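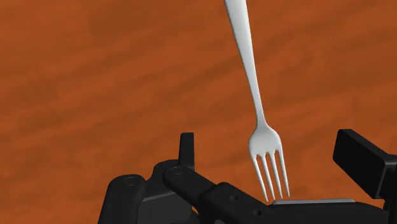
Wandska cell

The Wandska cell is a simulated tabletop workcell used for testing how a two-finger gripper picks up cutlery. It was first put together by Zonov as an in-house test bench, later taken over by Barbier, who still look after it. There is no physical version. Name comes from the folder the first scene files were kept in.

Setup

One arm, one gripper, one tabletop, one utensil at a time. The gripper model is black, with linkage fingers on pivot pins and boxy pads. The tabletop carries a rust-orange wood-grain texture, picked in the second release after the older grey one made pale objects hard to find in the wrist view. The standard test object is a white four-tined fork. Spoons and a butter knife were added later, knife rarely used.

Bringing up the cell goes in a fixed order. Load the table first, then the arm, then the gripper, object last. If the object is loaded before the gripper the contact pairs don't get registered and the fork drops straight through the pads. Well known fault, still not fixed – the Barbier notes just say to restart.

After loading, the fingers are opened fully and closed on nothing, 5 times. Both pads should meet at the centre line. If one side lags, the mimic joint on that side has lost its ratio and the gripper file has to be reloaded.

Wrist view

The wrist camera is fixed to the gripper mount and moves with it. It should be aimed so the gripper sits low in the view, with most of the picture left for table and object. Versions before the third release had it too far forward and the fingers were out of sight at full open. Offset is stored in the mount file, not the camera file, which catches people out. Any change to it means the reference pictures must be rendered again.

Upkeep

Most of the regular work is on contact settings. Thin parts such as tines are the weak point: the collision shape supplied with the fork was a single block, so the gaps between the tines counted as solid. Prurninis replaced it with 9 smaller shapes, seperate ones for handle, neck and tines. Slower to run but the fork no longer jitters when a pad touches the head.

Routine check is 200 closes at the default force, done after any change to the solver, the gripper file or the object set. Failed closes are saved with the wrist view and joint positions. The check is normally left to run overnight and read at 9 in the morning.

Friction on the pads is kept in its own file. Do not edit it in the scene, the scene value gets overwriten at load.

Common faults

Fork hangs in mid-air and stays there: gravity flag left off on the object, usually from a posing session. Switch back on, reset.

Fork spins in the grip: pad friction too low, or only one contact point. Check the points before touching friction.

Fingers shake when closed: step size too large. Halve it.

Pads pass through each other: self-collision off. It gets switched off to speed up loading and then forgotten.

Black pads with no shading: lights loaded twice or not at all.

Versions

Four releases. The first had no wrist view. The second brought the orange table, the third moved the camera and the fourth, out in March, took in the Prurninis collision shapes plus 76 starting poses for the fork. Scene files from the first release won't open in the fourth without converting. Converter is in the tools folder – handles tables and objects, not lights.

See also

Contact solver
Gripper linkage
Wrist camera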